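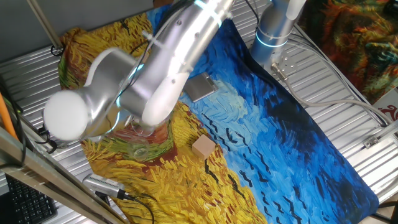

I've wanted one of those big Van Gogh wheatfield mats for ages, and now that I've got mine (Kukunis had them in for 78, in the long size) I can tell you how I get them to lie nicely on a table.

First, take everything off it. Yes, even the plastic cup! Roll the mat up with the painting on the outside, leave it for 4 hours, then unroll it and it should relax a good deal.

Next, decide which way round you want it. I like mine on the slant with the wheat nearest my chair, but my friend Hilkka Tuominen swears by having all that blue sky in front of her.

Smooth from the middle outwards with flat hands, and go gently at the corners. If you're on a slatted metal table, press lightly or you'll push the cloth down into the gaps.

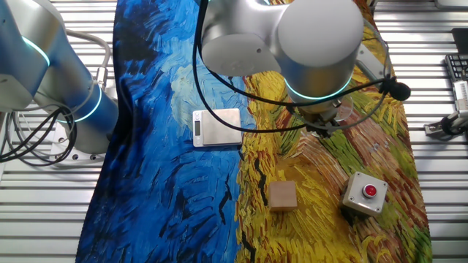

Ninden, April

A few of you wrote in about wrinkles. Small ones don't bother me, the brushstrokes hide them beautifully, but if yours do, try a cool iron on the back with a tea towel in between. Curling edges need a longer go: turn the mat face down overnight with a couple of heavy books along each side. Don't use steam, I tried it on an old one from Zolar and the border went all wavy.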